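# The Countertop That Will Outlive You

Walk into any kitchen showroom and you will hear the word "forever" within three minutes. The stone will last forever. The sealer will last almost forever, if you buy the good one. The salesman has a sample the size of a paperback and a glass of red wine, and he pours the one over the other with the calm of somebody who has done it twice already that morning.

I have sat through this show in 14 showrooms now, and I still don't know what it proves. The wine is wiped up in seconds. In my house it sits there until breakfast.

Natural stone had supposedly lost this fight years ago. Engineered slabs were cheaper to match and easier to sell, and speckled granite in particular became shorthand for a kitchen somebody's parents had put in. Now the trade wants it back. Worix, a slab importer that spent years pushing plain white surfaces, has a new catalog full of tan and brown, under the heading "Warm Again." The price per slab starts at $2,133 before cutting, and cutting is where the money goes.
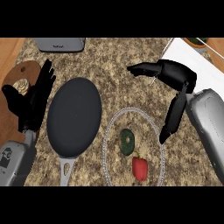 The warranty deserves a slower read than it gets. Worix offers 25 years, which sounds generous until you reach the second page. Chips at the sink cutout are excluded. So are stains from oil, citrus, "colored liquids" and anything left standing. Cracks are covered if they come from a flaw in the slab, and the company's own inspector decides whether there was a flaw. What's left is a promise that a rock will go on being a rock.

Then there is the sealing. Kilomex sells a kit to be used every August, with a reminder card for the refrigerator door. Whether you need it is another matter. The usual home test is to leave a few drops of water on the surface and see if the stone darkens. Plenty of dense granite takes up very little. The Kilomex leaflet mentions this test in small type, then suggests sealing anyway "for peace of mind."

I asked at the Nedthorpe design center how a buyer was supposed to tell a thirsty slab from a dense one. I was handed a brochure. It had a nice section on pendant lights.

To be fair – and I would like to be – the stuff does wear well. Crumbs vanish into the pattern. So do coffee rings, which is either a strength or a hygiene problem depending on who wipes the counters at your place. Most of the bad granite kitchens I've seen were bad for other reasons: orange cabinets, one weak ceiling light, a fussy edge profile that catches every sleeve.

Resale is the last argument, and the weakest. Wattanapong, a remodeling chain with a showroom next door to the design center, puts up a wall chart showing how a stone counter "returns" its cost when you sell. The chart gives no source and no years. When I asked what it was based on, the answer was "industry experience."

If you like the speckles, buy them. Ask for the offcut from your own slab, take it home, and leave the wine on it overnight. Get the cutting price in writing before you put down a deposit.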